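Sormont revises method for its annual register of religious figures

The Sormont Institute has changed the way it compiles its yearly register of prominent religious figures, after complaints that earlier editions gave too much weight to heads of state and holders of inherited office. The new method will apply from the edition due in November.

Under the old rules, a nominee's formal position supplied most of the score. Published writing, teaching and charitable work were assessed separately and could raise an entry by only a few places. The revised scheme scores each of these on the same scale as office, and rulers will be listed in a separate section without a rank.

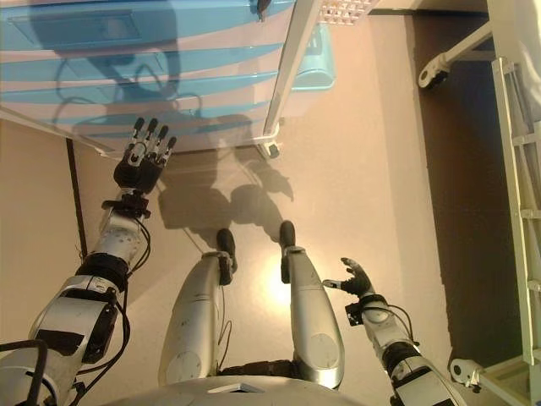 Nominations and scoring

The institute received up to 4,000 nominations for the coming edition, of which 604 passed the first check for duplicates and missing sources. Each remaining entry is read by 2 assessors working separately. Where their scores differ by more than the permitted margin, the entry goes to a third reader at the Skovach seminary library.

Entries must now cite at least one source that was not produced by the nominee's own organisation. Funding received by the institute from any body linked to a nominee will be printed beside the entry. Earlier editions carried a general note on funding at the back of the volume.

The main cart of this dispute remains the definition of influence. A review published by Farquharson in the spring argued that the register treated fame and religious authority as the same thing, and that scholars working in smaller languages were seldom included. The institute has accepted the second point and added readers for several languages.

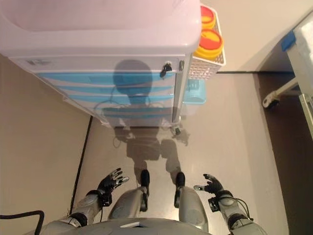 Publication

The register will be issued in print and as a free download. A public reading of the method statement takes place at Revolholm on Sunday, and written comments can be sent until the close of that meeting.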